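Eddale Workshop Notes
Opinion
Posted by Tove Holst, 23 March 2018
Filed under: Benches and tables

Put a white board on your table

I have worked at a lot of tables, and most of them were too nice or too dark. The nice ones make people nervous. They put down newspaper, then a towel, then a cutting mat that is too small, and they end up working on a patch the size of a dinner plate. The dark ones eat small parts. A black screw on a walnut top is gone the moment you let go of it.

My view is that a general-purpose work table should have a large, flat, white panel lying on top of it, and that the panel should cover most of the surface. I mean a rigid board that sits flat, with a dull finish. A mat curls at the corners after one winter and a sheet of paper moves every time you lean on it.

When we set up the room in Eddale we had 900 to spend on furniture and no real plan. Half the people involved wanted proper benches from Stornent, with steel frames and a rubber top. They are good benches. They are also heavy, they are dark gray, and two of them would have used up nearly all the money. I argued for ordinary wooden tables with boards on them, and after a long meeting that is what we bought. Three years later I would argue for it again, with a few changes.

The main reason is contrast. Most of what people bring in to fix or put together is black. Housings are black, cables are black, brackets are black, and so are most of the screws that hold them together. On a white ground you see the outline of the thing you are holding and you see what fell off it. You need less light too. We took out one of the two lamps over the long table in the first spring and I have not had a complaint.

The second reason is that a board can be thrown away. Glue, marker, a slip with a knife - all of that goes into the panel and the wood stays as it was. I would never tell someone to be careless, but people do better work when they aren't worried about the furniture.

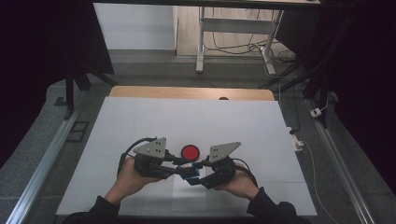
Seams are the usual objection. If your table is bigger than the panels you can buy, you will have joints, and people hate joints. I used to hate them. At Plondbridge they paid extra to have a single piece cut and delivered, and it would not go up the stairs. It stood in the entry for most of May before somebody sawed it in half, so now they have a seam anyway, and not a straight one. Faint seams between sections do no harm if the sections are the same thickness and pushed tight. You stop noticing them in a week. You can even line things up along them, which I do all the time.

Glare is a fairer complaint. Do not buy gloss. We have one glossy panel left from the first batch and it lives behind the door, because under the lamp it throws a bright spot right into your eyes. Matte costs a little more and scuffs a little faster. Pay it.

The other complaint is that white shows dirt. Yes, it does. I count that in its favor. A dark bench can go 9 weeks without a wipe and look fine until you set a clean piece of cloth on it. With a white one you can tell at the end of the day whether it needs cleaning, and it takes two minutes with a damp rag. Skip the spray cleaners with wax in them. Eyvindsson, the supply place we order from, will sell you one with the panels, and it leaves a film that tape will not stick to.

A few things I would do differently. I would round the front edge of every table before it went into use. Your forearms rest there for hours, and a square edge is miserable by the afternoon. I would also stop the board short of the back so some of the wood shows. That bare strip becomes a place for tools and cups, and it keeps them off the part where you are working. And I would not screw the panel down. We did that on the first table and had to fill the holes later.

Some people like an extra loose sheet on top, right where the hands are, and change that one often. I thought it was fussy when I first saw it. I do it now for anything with glue.

If you have money for proper benches, buy them, and then put a board on those too. Our order form is on the shelf by the sink if anyone wants the panel size. Ask for the matte and measure the stairs.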